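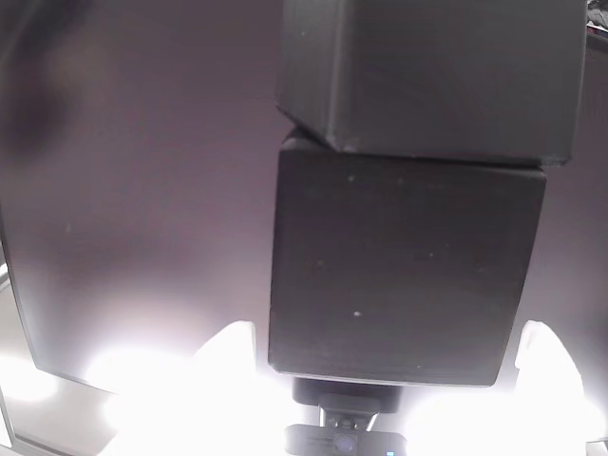

Fig. 1. Two dark cubes, the upper one resting on the lower at a slight angle.

Home | Modules | Handouts | Reading list | Contact

Building Stone and Masonry: Handout 4
Dry stone and the stability of stacked blocks
Module tutor: Ludmila Procházka

A block stays on the one below as long as its centre of mass lies over the area where the two touch. For a uniform cube this means the overhang must be less than half the cube's width. Turning a block does not by itself make it fall, but it changes the shape of the contact area, so check the corners.

In a real wall the faces are never flat. Load passes through a few high points and the stone can rock on them. Small wedges, called pinnings, are pushed in from behind to stop this. Do not pin from the front, as these work loose.

Terms to learn
Batter: the inward slope of the wall face.
Course: one horizontal layer of stones.
Through stone: a long stone that ties both faces together.
Hearting: small stone packed into the middle.
Running joint: a vertical joint passing through several courses. Avoid it. Each stone should sit across two below.

Worked problem
A uniform block 40 cm wide overhangs the one beneath by 15 cm. The limit is 20 cm, so it stands, with 5 cm in hand. Repeat with a load of 3000 N acting straight down on the outer edge, taking the block's own weight as 900 N. Bring your working to the seminar.

The Ledmont wall visit is in April. Wear boots with a stiff sole. Kelechi Onyeka has the sign-up sheet and needs names before the reading break. Those who missed Handout 3 (lime mortars) can get a copy from the print room.

Shared 4 times | 0 comments
Masonry teaching pages. Queries to Ludmila Procházka. Back to top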